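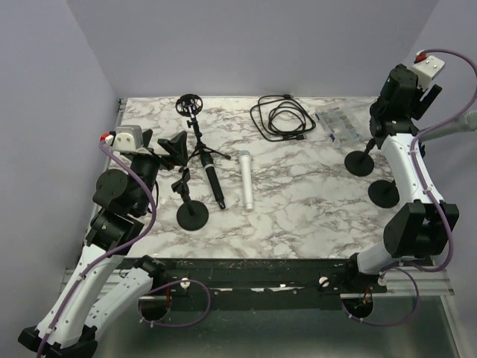
Small desktop microphone stands are sold on height and finish, and both are the wrong criteria. What matters is the footprint of the base and the point at which the mount sits over it. A tripod with short legs and a heavy shock mount will tip toward whichever gap between legs the load happens to face. Most buyers learn this in the first week and then compensate with a book on one leg.

I keep two kinds at the Dirnisden studio. The Rasura folds flat and weighs 300 grams. The Barros has a solid disc base and does not fold at all. For a fixed desk the Barros is better in every respect I can measure: it stays put with the mount 25 centimeters up, and it passes less desk noise. The Rasura earns its place only in a bag.

Shock mounts deserve the same suspicion. An elastic suspension isolates the capsule from low-frequency bumps -- footsteps, a drawer closing -- but only if the cable is left slack. A taut cable carries the bump straight past the suspension. I leave 11 centimeters of loop and clip the rest to the stand.

My last objection is to storage. Accessories should be laid out on a clear surface before a session, stands first, microphones last, and put away in the reverse order. Thread adapters go in a lidded box. Mine hold 64 and should be labeled by thread size, with the 3/8-inch parts kept apart from the 5/8-inch ones.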